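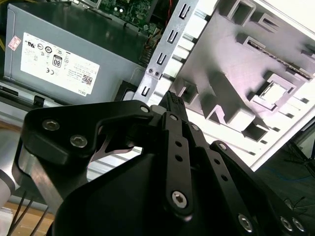
Nevetti abre en Darnham un taller de reacondicionamiento de ordenadores de sobremesa

Darnham, agosto – Nevetti pone en marcha este mes un taller dedicado a la revisión y el reacondicionamiento de ordenadores de sobremesa retirados por oficinas, centros de enseñanza y administraciones locales. El taller ocupa una nave del polígono Grurna y recibirá equipos de cualquier marca, siempre que lleguen con la caja completa y la fuente de alimentación montada.

Durante el periodo de prueba pasaron por las mesas de trabajo 1.139 ordenadores. De ellos, 206 no pudieron recuperarse y se destinaron a piezas: fuentes, cables, ventiladores, módulos de memoria y tornillería. El resto volvió a sus propietarios o quedó en almacén a la espera de destino.

El trabajo empieza por abrir la caja y anotar los datos de la etiqueta de la fuente de alimentación. Después se retira el polvo, se desconectan los cables interiores y se examina cada conector por separado. Los que presentan patillas dobladas o plástico agrietado se sustituyen. Los demás se vuelven a colocar y el equipo pasa a la mesa de arranque, donde permanece encendido siete horas antes de cerrarse de nuevo.

«La mayoría de los equipos que nos llegan como averiados tienen un problema de conexión», explica Malou Frandsen, responsable del taller. «Un cable mal asentado basta para que una oficina dé por perdido un ordenador que todavía puede trabajar unos años más. Por eso miramos primero los conectores y dejamos la placa para el final».

Nevetti conserva una ficha de cada equipo con las piezas cambiadas y el resultado de las pruebas. La ficha se entrega impresa junto con el ordenador y puede solicitarse también en formato electrónico. Las pegatinas de inventario de los anteriores propietarios se retiran solo si estos lo piden por escrito – la etiqueta de la fuente de alimentación no se toca en ningún caso.

Los discos se tratan aparte. Fedir Kuzmenko, encargado de la recepción de material, recomienda a las entidades que los extraigan antes del envío. Cuando no sea posible, el taller los borra y emite un certificado por cada unidad.

Las piezas recuperadas se clasifican por modelo y se ofrecen a talleres de reparación a través de Þórarinsdóttir, distribuidora con la que Nevetti ha firmado un acuerdo de tres años. «Encontrar una fuente usada, probada y con su etiqueta legible era hasta ahora una cuestión de suerte», señala Preben Eskildsen, director comercial de la distribuidora.

Las entregas se admiten por la mañana, de ocho a una, con cita previa. Las entidades que deseen enviar más de un palé deben indicar el número de equipos y el tamaño de las cajas al hacer la reserva. No se aceptan monitores, impresoras ni portátiles.

Contacto para medios: Derek Pickering, departamento de comunicación de Nevetti, Darnham.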